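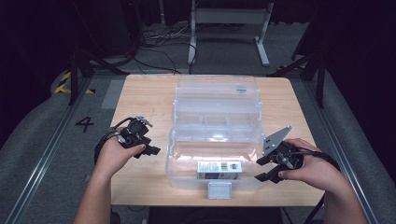 Figure 1. Small carton in a clear lidded storage box, on a wooden tabletop.

Household Economics, Unit 5: Do storage products save you money?
Handout notes, prepared by Mamta Jaiswal

Read these before the tutorial. The slides repeat the headings only, so don't count on them.

1. The claim

Shops that sell tubs, baskets and drawer dividers like to say that an organised home is a cheaper home. The argument goes like this. You can't find the batteries, so you buy more batteries. If you'd had a battery box, you'd have found them. Therefore the box pays for itself.

I'd like you to be slow to accept this. Every step sounds fair, and the last one doesn't follow. It assumes that people who own the box put the batteries in it, look there first, and don't buy spares anyway when they see them on special.

2. What the evidence looks like

Most of what gets quoted is survey work paid for by the sellers. The Flistden survey in your reader is typical. It asked 814 customers whether they felt they wasted less after buying a storage set, and 70 per cent said yes.

Things to notice:
Everyone asked had already bought the product. Few people like to say they wasted their money.
"Felt they wasted less" is a feeling. No receipts were checked.
There was no comparison group. Some of these people had just moved house or had a big clean-out, and either one could explain the change.

Nobuhle Nel's kitchen diary study is smaller (14 households) but I trust it more. She collected dockets before and after. Spending on doubles fell a little in the first month and then crept back to almost where it began. She is careful to say the sample is too small to settle anything, and you should be as careful when you cite her.

3. Clear or solid?

The usual advice is to buy clear plastic so you can see what you have. Fair enough for one box on a bench. Stack four in a cupboard and you see the front of each and not much else. A strip of masking tape and a marker does the same job on a shoebox for a few cents. I have yet to read a study that tests one against the other.

4. Working out the payback

Suppose a set costs $50. To break even you need to avoid $50 worth of purchases you would otherwise have made. Not purchases you put off until next month, and not things you'd have used up in the end anyway. A second packet of rice that gets eaten is not waste. Students lose marks on this every year.

Add the cost of the space too. If you rent, the cupboard isn't free.

5. For the tutorial

Bring a week of your own dockets and mark any item you already had at home. Bongani Adams takes the morning group and Tipene Pryor the afternoon one. Read the Flistden survey questions in full, including the wording in the appendix, and come ready to rewrite two of them.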